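Round-up donations not reaching the campaign total (ticket closed, mostly)

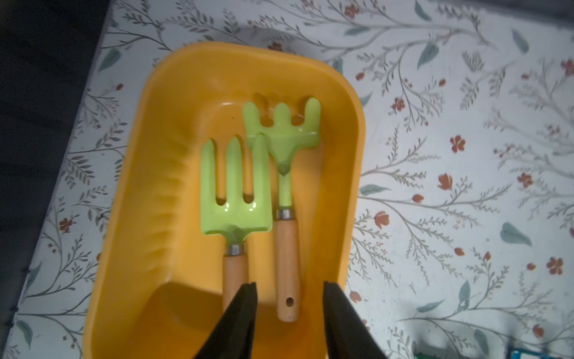

Reported by: Iqra Farooqui, store coordinator
Assigned to: Chia-hao Siu
Status: resolved, reopened, resolved

9:10 a.m. Iqra writes that the Gavberg Children's Garden Fund counter has read $500 since the spring drive opened at the registers. Shoppers have been rounding up all morning. The counter is unmoved by their generosity.

9:25 a.m. Asked Iqra to refresh the page. She had refreshed the page. She had also refreshed it on her phone, her other phone and the tablet in the break room.

9:50 a.m. Checked the register side. Donations are being taken, printed on receipts and stored. So the money is fine and the only thing missing is any public evidence of it. Told Iqra, who asked if I could put that on a poster.

10:40 a.m. Looked at the Drillitz export, which carries register totals over to the donation page. It runs every 14 minutes and reports success every time. Opened one of the files. It was a very successful empty file.

11:15 a.m. Cause found. The campaign was set up at the registers as "Garden Fund Spring" and on the donation page as "Spring Garden Fund." Drillitz matches on the exact name and drops whatever it can't place, without a word to anyone. The $500 was a test amount Kwok-wai typed in before launch, so we've been proudly displaying a pledge from Kwok-wai.

11:30 a.m. Renamed the campaign on the page side. Cleared the test amount. Reran the morning's exports by hand.

11:48 a.m. Counter moving. Closed ticket.

1:05 p.m. Ticket reopened by Waltraud Holzer in finance. Two stores now show double. Those two had given up on the counter and were keying their totals in manually, then my rerun added the same totals again. Removed the manual entries and asked both stores to please stop helping.

1:40 p.m. Finance total and page total agree to the cent. Waltraud replied "OK," and I'm told that's high praise.

Left to do: get Drillitz to complain when a name doesn't match. Request filed with the vendor in March for a different campaign. Added a polite nudge.

Filed under: Fundraising Tools > Checkout Giving > Sync Problems

Comments

Tsung-han Chang: Same thing at our food drive, except ours was a space after the name. Took me most of a day. Retype the name on both sides, don't paste it.

Kwok-wai Tang: For the record I'd have pledged less.

Iqra Farooqui: Still working at closing time. Can the receipt use the new name too? A customer asked me which fund was the real one.

Chia-hao Siu: Receipt text is a separate setting. Open a new ticket and I'll pretend to be surprised.

Contact the Stalano help desk | © Stalano Giving Services | Back to top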